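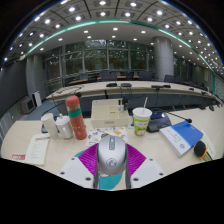
Vincombe bench notes: glaze batch, 14/07/2023

Filed under: Workshop Notebook > Ceramics

Search this notebook... Go

Okay, so the tin white finally behaves! I mixed a 2577 g batch this morning (odd number, I know, it's what was left in the feldspar bag) and sieved it twice through the 60 mesh, then once through the 100. The second pass through the 60 was a waste of time. Kirsty Fothergill told me so back in May and I didn't listen.

Dipped 8 test tiles from the Jurnitow clay, three-second dip, and left the bottom edge bare on all of them. Two had pinholes before they even went in the kiln, so I rubbed those over with a fingertip and marked the backs with iron wash. We went over the firing schedule at the big table after lunch and I lost the argument about the soak, so it's the long one again.
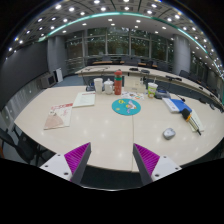

The other thing is the bucket. If the glaze settles hard overnight, try a pinch of Epsom salts in warm water before anybody adds more bentonite (please!), and write it on the lid. Last time the Henare blue got both and it went on like yogurt.

Still to do: wax the feet on the Estulent bowls, order cones, find the good whisk. Kirsty has the kiln key until the tiles come out.

Contact | © 2023 Vincombe | Back to top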